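Mosteo Site, Sorting Cell 8: Workplace Inspection Checklist with Comments
Inspector: Efthymia Gkikas. Area lead: Ifigeneia Giannakopoulos. Date: 9 September 2024 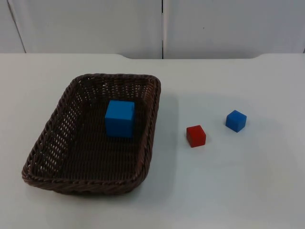 Scope: the cell, its guarding, and the duties of the people who work at it since hand sorting was moved to the robot in March. Ratings are OK, Action, or N/A.

1. Work surface and parts

1.1 Table surface clear of tools, tape and packaging. OK.
1.2 Basket free of broken strands that could catch a glove. OK. Wicker is accepted for test parts only. Production parts go in the standard bins.
1.3 Test cubes on hand in both sizes. OK. The large blue cube goes in the basket. Small cubes, red or blue, stay on the table until the size check has been run.
1.4 Operators know that the sort is by size and that color is ignored. Action. The old hand method used color, and the card on the locker door still says so. Remove the card.

2. Guarding and stops

2.1 Emergency stop within reach of the loading position. OK.
2.2 Gate interlock stops motion when opened. OK. Tested twice.
2.3 Restart requires a separate reset outside the gate. OK.
2.4 Reach-over distance at the loading side. Action. Measured 521 mm from the guard to the nearest point of arm travel. Zacharopoulos to confirm against the cell risk assessment before the next shift change.

3. Duties changed by automation

3.1 Written duties for the cell attendant. Action. The current sheet describes the sorter job. Clearing faults, refilling and signing off test runs are not listed.
3.2 Lockout training complete for all attendants. Action. One transfer from the Skitadmont site has not done the practical part and may not enter the cell.
3.3 Rotation between cell and packing bench. OK. Attendants report less wrist strain than before March and more time standing still. Anti-fatigue mat requested.
3.4 Fault calls logged by the attendant at the time they occur. OK. The log shows 198 entries since startup. Most are misplaced parts cleared without entering the cell.
3.5 Attendant may stop the cell without asking the lead. OK. Confirmed verbally with both shifts.

4. Maintenance

4.1 Gripper pads inspected every 1,000 cycles. OK.
4.2 Mirnow service sheet kept at the cell. Action. Found in the office. Return it to the holder by the gate.

Follow-up: items 2.4 and 3.2 are to be closed before unattended running is allowed. The remaining actions are assigned to I. Giannakopoulos.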